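The winter I finally learned to sort my drawers

13 February 2022

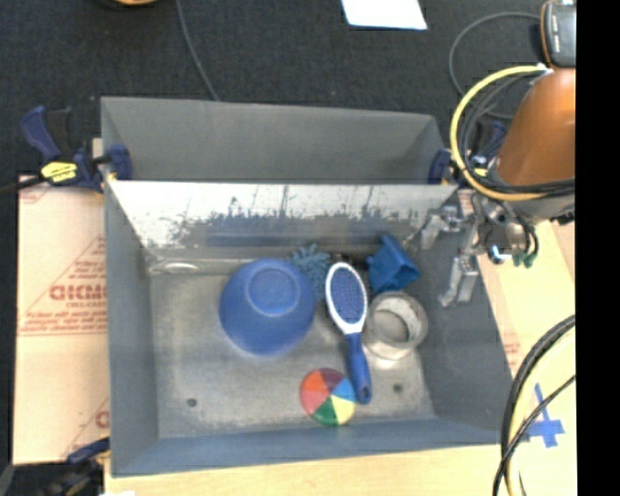
How it started

I've been meaning to write about this for weeks, because I am a little bit in love with my house right now! If you've read this blog for any length of time you know I keep everything. Twist ties, takeout spoons, the little bags of spare buttons that come with coats I gave away years ago. We moved to Barnside in April, and ten months later I still had boxes in the hall marked "kitchen misc" in my own terrible handwriting.

Then my friend Anisa Pelupessy came to stay for a long weekend. She went looking for a bottle opener and opened every drawer we own (every single one) before she found it in the bathroom. She was very nice about it. But after she went home I kept thinking about that bathroom drawer, and I decided to do one drawer a day until I ran out of drawers.

One drawer a day

The rule is that you only get one. Even if you're on a roll and the music is good, you stop when that drawer is done. I broke this rule on day three and ended up at midnight on the bedroom floor with four drawers' worth of stuff around me, wondering whether to keep a phone charger for a phone I last saw in college. So, one drawer!

I take everything out and put it in whatever I've got handy that's big enough, then I wipe the drawer down and go make a cup of tea. When I come back, I only pick up the things I want in there. I used to do it the other way around, hunting for things to throw out, and I'd find two dried-up pens and call it a day. Starting from an empty drawer is so much easier on the brain.

I set the kitchen timer for 30 minutes. Most drawers don't need it. The one under the toaster needed all of it and then another 14 the next morning, mostly because of rubber bands that had melted onto the bottom. Warm water and a plastic scraper got them off in the end, but the smell was something else.

What I found

So many things I'd bought twice! We own three tape measures. I found my grandmother's cake tester, which I'd honestly given up on, wrapped in a napkin inside a gravy boat. I found the warranty card for a blender we don't have anymore, and a library card from two towns ago, and a birthday card I'd written to my brother and never mailed (he got it last week, he laughed a lot).

I also found $40 in an envelope marked "pizza." I have no memory of this envelope. We got pizza.

The maybe box

My neighbor Zahira Pangaribuan gave me the best tip of the whole project. She keeps one box for maybes, with a lid, and it lives somewhere mildly annoying to get to. Hers is on top of the water heater closet. If she goes and gets something out of it, that thing has earned a spot in the house. Whatever is still in there when the seasons change goes to the thrift store.

Mine is in the garage behind the snow shovels. So far I've gone out there twice, once for the melon baller and once for a funnel. The melon baller is back in. The funnel I used and then put right back in the box, so I guess I still don't know about the funnel.

Where I'm at now

All of the kitchen is done, plus the hall table, my nightstand and both bathroom drawers. The desk is next and I'm a bit scared of it, because that's where the paper is. If any of you have a system for old instruction manuals, please tell me in the comments. I've been reading that you can find most of them online now, but I like having the paper one when I'm standing in front of a beeping dishwasher.

I'll start on the desk tomorrow, top left drawer first, with the radio on.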